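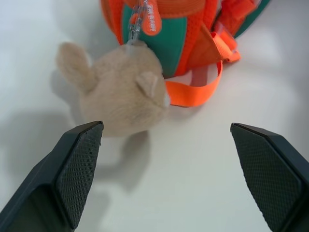 Every single word of the vows reached the back row, even my brother-in-law's, and he mumbles, wrote Darlene Lévesque after her daughter's lakeside ceremony, and she wanted to know if she could book the same set again for an anniversary party. (Yes! Of course!)

Gilau Ceremony Sound Set
Item 2816
$232 per weekend, pickup or delivery

I'm Karine Bélanger and I run Cluva, and if you've poked around the rest of my site you know I rent out a lot of pretty things, arches and aisle lanterns and so on. The Gilau is the least pretty thing I carry and I love it to pieces. I've sat through so many outdoor weddings where the couple said these beautiful promises they'd spent weeks writing, and the front row cried and everybody else looked at the trees. A DJ's big rig is usually set up over by the dance floor, and dragging it across a lawn for a twenty-minute ceremony is nobody's idea of fun.

What you get

One battery speaker on a folding stand
2 wireless lapel microphones with foam covers
One handheld microphone for readings, with a straight stand
A little four-channel mixer, already labeled
Cable for a phone or laptop, plus the adapter for newer phones
Charger, spare batteries for the mics, padded carry bag

The whole thing packed up weighs 26 pounds. I carry it myself, one trip, in flat shoes.

How loud is it?

Loud enough for a normal ceremony crowd sitting in rows on grass, with the speaker up at head height and off to one side. It is a voice speaker first. Music sounds nice through it (processional, signing, the walk back up the aisle), but please don't plan your dance party on it. I have the Dastonano pair for that and they're on the party page.

If you're right by surf or a waterfall, call me before you book. I did one next to a dam once and we needed a second speaker halfway back, which I can add if it's free that weekend.

Who wears the mics 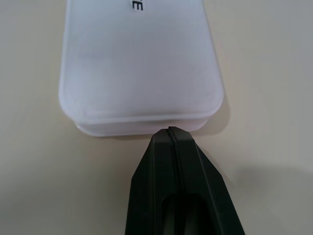

I get asked this more than anything else! My favorite setup is one lapel mic on the officiant and one on whichever of you is wearing a jacket. Clip it on the lapel nearest your partner and it picks up both of you just fine. Dresses are trickier, as there's often nowhere to put the little pack, though I've had a couple of brides with pockets and that works great. Keep the clip clear of the boutonniere or you'll hear rustling all the way through the vows.

The officiant's pack has a mute slider on the side. Show them where it is and then show them again. Harvey Melnyk, an officiant I've worked with forever, puts his on mute until the procession starts and has never once broadcast his small talk. Others have been less careful, and I'll leave it at that.

Battery

A full charge gets you through a rehearsal and the ceremony with plenty left for toasts at cocktail hour. I hand it over fully charged. If you use it at the rehearsal, plug it in that night anyway. The mics take ordinary AAs and I put fresh ones in for every rental.

Booking and the boring bits

Your weekend runs from the afternoon before the wedding until noon the day after. Delivery is included inside town, and past that I'll give you a price by email. I ask for half up front to hold the date. You can move your date once at no charge as long as the set is open on the new one.

I'll walk whoever is running it through the buttons at pickup. Pick a cousin who isn't in the wedding party. There's a printed card in the bag too, in big type, with the five steps in order.

Rain: a drizzle on the speaker cover is fine, a downpour isn't, so have a tent or an umbrella and somebody to hold it. The mics shouldn't get wet at all. Lost lapel mics are charged at replacement cost, and they do like to leave on the groom's jacket, so check it before it goes back to the rental place.

September is the month that fills first, and I only own the one set. Send me your date, the venue and how many rows of chairs you're planning, and I'll write back the same evening unless I'm out at a wedding.

Prices checked 29 July 2026.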